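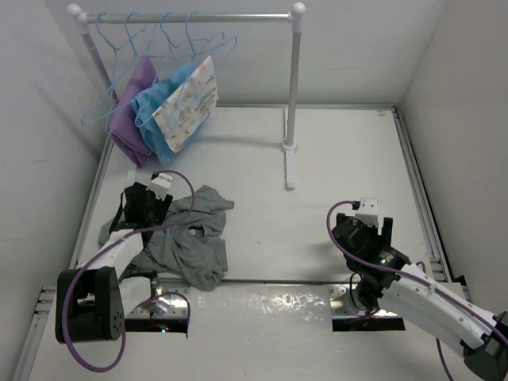

Notebook, August -- garment hanging, cell 2

Print this page | E-mail this page

Goal for the week is 100 usable demonstrations of the hang task, teleoperated, both arms. Task as written: pick garment off the table, get the shoulders onto a hanger, put the hanger on the rod. Wire-type hangers, light blue. Gray garment is the first item because it has the least contrast with the back wall and I want the hard case in the set early.

Start state. Garment dropped from above the left half of the table and left however it lands. No smoothing. Lærke Hjaltadóttir asked whether we should standardize the drop. I said no; the Coman set was collected with tidy starts and the policy trained on it fell over on anything bunched. If part of the garment hangs over the front edge, leave it and record anyway, but tag it "overhang" so we can split it out later.

Rack. Other garments stay on the rod as distractors. Purple, blue, and the white printed one at present. Change the order every 12 episodes and write the order in the log. The two right-hand hangers overlap near the middle of the rod, which makes grasping a single one slow. Tried spacing them evenly and episodes got shorter, but then the policy never sees a tangle. Compromise: spaced for half the blocks, as they fall for the other half.

Rack foot sits on the table with nothing holding it down. A hard pull on the rod will walk it. Check its position against the tape drawing between blocks -- if it has moved, note it and put it back. Do not fix it mid-episode.

Cables. The purple one on the left arm makes a big loop around the joint housing and arches over the work area. When the left gripper goes low over the garment, watch the loop. Lost 2 episodes this morning to fabric catching on it. Tekle Araya wants to clip it tighter to the forearm. Fine with me, provided wrist travel is checked after.

Labels. Segment boundaries are reach, grasp, lift, hanger insert, rod place. Plirley export still drops the last segment if the operator stops recording before the grippers open. Wait a beat, then stop. Episodes that fail are kept and marked failed. A regrasp is not a failure.

Operator notes. Up to 8 episodes per sitting, then swap. Quality falls off after that, mostly in hanger insert, where people start forcing the second shoulder.

Open items:
-- Jekska playback stutters on the right arm stream. Data on disk looks complete, so probably the viewer.
-- Plarkard quote for spare fingers, ask again.
-- Decide whether the printed one moves from distractor to target. Lærke says yes. I would wait for the gray block to finish.

3:40 pm, resumed collection, spaced hangers.

0 shares | 2 comments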